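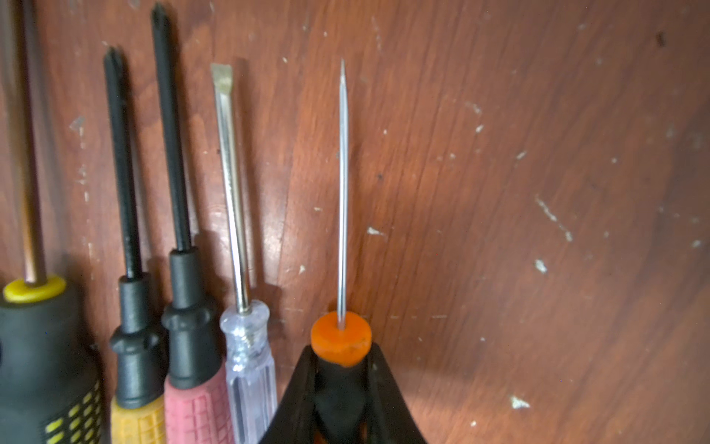 Four screwdrivers and an awl against the wood.

When I moved to Drumetholm I did not own a smoke alarm. In the flat where I grew up there was none, and in my student room it was a thing on the ceiling which belonged to the university. So for my first winter in this house I slept under two dead alarms left by the previous owner, and I did not think about it for one minute.

What changed my mind was a small electric heater. It was February and the back bedroom was so cold that I could see my breath. I bought a heater for 50 pounds and plugged it into the extension lead behind the bed, together with the lamp and the phone charger. In the evening I put my hand down to find the charger and the plug of the heater was hot. I do not mean warm. I could not keep my fingers on it. The white plastic of the extension had become a little brown near one of the holes, and there was a smell like old fish, which I had noticed for two days and had blamed on the kitchen bin.

I switched everything off and sat on the bed with my coat on. Then I looked up at the alarm on the landing, pressed the button with a broom handle, and nothing happened.

I want to write down what I did after this, in case somebody else lives in an old house and has the same habits as me. I am not an electrician and I am not a firefighter. I read the leaflets, I asked questions in the shop, and for one thing I paid a professional.

First, the alarms. Both of the old ones had a date printed on the back, under the dust, and both were well past it. I had not known that an alarm gets old. I thought you only change the battery. But the sensor inside also wears out, and the makers usually tell you to replace the whole thing after ten years. I bought new ones with a sealed battery, so I cannot steal the battery for the remote control (I know myself). One is on the landing and one is in the downstairs hall. In the kitchen I put a heat alarm, because an ordinary smoke alarm there would shout at my toast every morning and I would take it down within a week. The three of them are linked by radio. When I test the kitchen one, the landing one screams too, and the cat goes under the bath.

I also bought a carbon monoxide alarm for the room with the boiler. This was the part I understood least. The smoke alarm does not notice this gas, and neither do you, because it has no smell. Mine stands on a shelf at the height of my head, a little away from the boiler, as the instructions say. The whole shopping came to less than 200 pounds, and I was ashamed to think how quickly I spent the same money on a sofa.

Then the heater. The leaflet was still in the box, folded very small, and on its first page it said to plug it directly into the wall and never into an extension. I had not read it. Who reads the leaflet of a heater? Now it goes into the wall socket, alone, and it stands 90 centimetres from the curtain and from the bed. I measured this with a tape. I do not dry socks on it any more, and I switch it off before I sleep. The room is cold in the morning but I have a good blanket.

The brown extension went in the bin, with its cable cut so that nobody would take it home. The wall socket behind it I did not want to touch, so I asked an electrician to look. He found a loose wire at the back and needed five minutes to put it right, and after that he spent much longer telling me about my fuse box. I will change it in the summer. I mention this only because I nearly did not call him — it felt foolish to pay a man to look at a socket which was still working.

The last thing was the most boring one, and I put it off until the end of the month. I walked through the house at night with the lights off, from my bed to the front door, as if I had to leave quickly. I hit my foot on a box of books. I discovered that I keep the front door locked and the key in my coat, and that the coat is sometimes in the hall and sometimes on a chair upstairs. For a person who lives alone this is perhaps a small matter, but when my sister's children stay here they would not know where to look. The key now has a hook near the door, high enough that nobody can reach it through the letter box. The books have gone into the cupboard. I showed the children the way as well, and they thought it was a very good game and wanted to do it again with blankets on their heads.

I try to keep the bedroom and kitchen doors closed at night too. I am not so good at this one. The cat has her own opinion and she expresses it at four in the morning, with her claws, on the paint.

I test the alarms on the first morning of each month. I hold the button until they sound, I say sorry to the neighbours in my head, and I wipe the dust from the covers with the soft brush of the vacuum cleaner. It is finished before the kettle boils.

If you rent, ask your landlord about the alarms before you buy any, for in many places he has to provide them. And in some areas the fire service will come and look at your home without any charge. I learned this only after I had bought everything. I have asked them to come anyway, and I am waiting for a letter. There is still the question of the old chimney in the front room, which I have never used and which has a bird in it.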